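Making a Bed with a Printed Fleece Bedspread

Last revised 18 December 2025

Fleece-type bedspreads behave differently from woven cotton ones. The fabric stretches slightly in one direction, grips the layer underneath, and does not hold a crease. The method below works for a wide bed made by one person. It assumes a fitted sheet is already on the mattress and that the pillows have been taken off.

What you need

The bedspread, one flat sheet, and a lint roller or a soft clothes brush. A tape measure helps the first time you make the bed, and after that you can work by eye.

Step 1. Set the flat sheet

Lay the flat sheet over the fitted sheet with the wide hem at the head. Tuck the foot end under the mattress first, then fold the two foot corners. Smooth the sheet from the center outward with a flat hand. Wrinkles left at this stage will show through a thin fleece and cannot be worked out from above.

Step 2. Find the head end of the bedspread

On a plain bedspread, look for the care label. On most it is sewn into a side seam near the foot, but check yours before relying on it. The Pemia and Grirach spreads we keep in the guest rooms differ on this point: Pemia puts the label at the foot and Grirach puts it at the head. On a printed bedspread, use the design. Decide once which band belongs at the head and keep to it every time.

Step 3. Place and drop

Fold the bedspread in half lengthwise, right side in. Lay the fold along the center line of the mattress with the head edge about 2 inches short of the headboard. Open the upper half toward the far side of the bed. Walk around and pull the far edge down until it hangs evenly. Do not drag the whole spread across the bed, as the fleece will pull the flat sheet with it. 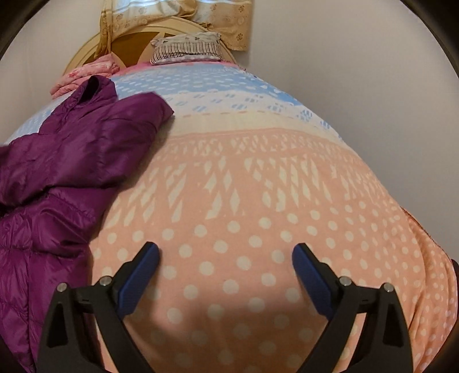 Step 4. Square the pattern

A bedspread can hang evenly on both sides and still be rotated a little on the mattress. Solid colors hide this and stripes do not. With a banded print, the narrowest band is the best reference line. On the pink and blue spread, use the pale cream stripe that runs just below the light blue band at the head. Measure from the stripe to the head edge of the mattress on the left, then on the right. If the two distances differ, lift the foot corner on the side with the longer distance, shift it, and measure again. The polka dots at the foot give a second check, because their rows should run parallel to the foot of the mattress. Move any clothing off the bed before measuring. A puffer jacket left along one side, like the purple one, holds the fabric down and the edge will not shift freely.

Step 5. Smooth the surface

Work from the head to the foot using the side of the forearm. Keep the pressure light. Pressing hard stretches the fleece, and it will creep back into ripples within the hour. If the pile lies in one direction, finish every stroke that way.

Step 6. Remove lint

Roll or brush in the direction of the pile. Go over light-colored bands first, where dark fibers show most.

Common problems

Spread slides toward one side overnight. The flat sheet is not tucked in far enough. Tuck in at least 3 more inches on each long side.

Bands look bowed. The center has been stretched by pulling on the edges. Lift the spread clear of the bed, let it relax, and start again from Step 3.

Foot edge too short. Check whether the spread has been turned sideways. On a nearly square spread this is an easy mistake, and a banded print will show it at once, with the stripes running from head to foot.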